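Subject: Re: [ziretmont-users] Index rebuild slower after moving to Colero

Sem Brouwer wrote:

> We moved the catalogue to Colero in December and the nightly rebuild
> now takes 80 minutes. It used to take 50. Same data, same settings
> file. Has anyone else seen this, or is it our disk?

Probably not the disk. Colero ignores the old `batch` line in the settings file and falls back to its own default, which is far too small for a catalogue of your size. The log will show it near the top, before the first table is read.

Set it by hand:

 rebuild.batch = 3000
 rebuild.workers = 11

The second value should be one less than your core count — ours is a 12-core box, so adjust to suit. 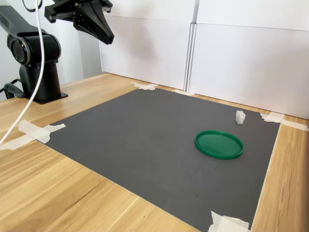 Restart the service after the change. A reload does not pick up either value. If you still run the Drarnia import on the same host, move it to after the rebuild, as both take a write lock on the title table and the import will simply sit there until it times out.

Jia sent a patch for the missing warning last month. It has not been merged yet — the tests fail on the older branch, and I have not had time to look at why.

Could you post the first page of your log, with the host names removed?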